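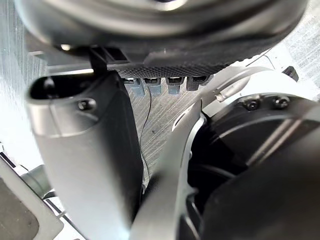

Plandwood House Shared Kitchen
Progress report to the Hendow Fund
February 9, 2019

This report covers the kitchen part of the Plandwood House grant. The laundry and the back entrance are reported separately and are not included in the figures below.

Work done

The kitchen is back in use. The counter run, sink and cabinets are in, and residents have had full access since the end of the second work period. We served 252 meals in the first month after reopening, which is close to what we planned for. The old kitchen could not handle more than one meal group at a time. The new one can, provided the sink is kept clear between groups.

Dishes were the main problem named in our application. Plates and cups were washed by hand and left on towels, and a good number were chipped or lost. We replaced the mixed crockery with 70 new pieces from Gosholm, all light enough for residents with weak grip.

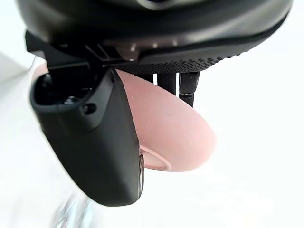 Breakage has dropped. We have written off three pieces since reopening. We are keeping the rest of the old stoneware boxed up in case a group wants it for events, but it no longer goes through the daily wash.

The dishwasher is a drawer type, chosen so that people can load it from a chair as well as standing. Loading was slow in the first weeks. Cups went in at all angles and came out with water sitting in them. A short loading guide is now taped inside one of the cabinet doors, and the evening group runs through it with anyone new.
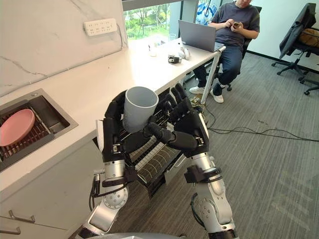 Cup held upright over the pulled-out dishwasher rack, with the sink at left.

The carpet in front of the dishwasher remains a concern. It was outside the scope of the grant and was left in place. Drips from the rack land on it, and we would like to put down a hard surface before the next reporting period. Valderrama has quoted $2,750 for the strip along the counter. We ask the Fund to consider whether the unspent part of the contingency line may be used for this.

Supplies and storage

Storage was reorganized after residents told us they could not find things. Everyday dishes are kept nearest the sink, and spare supplies have moved to the tall cupboard. Items used once a week or less are in the hall closet. Labels are still to be done.

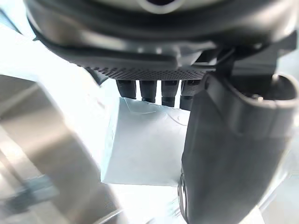

Pale rectangular block.

Next steps

Finish the cupboard labels. Get a second quote for the floor strip. Hold a short session on dishwasher loading for the weekend group, who have had the least practice. Check the dish count again and order replacements if needed.

The final report, with receipts for the crockery and the dishwasher, will be sent in May.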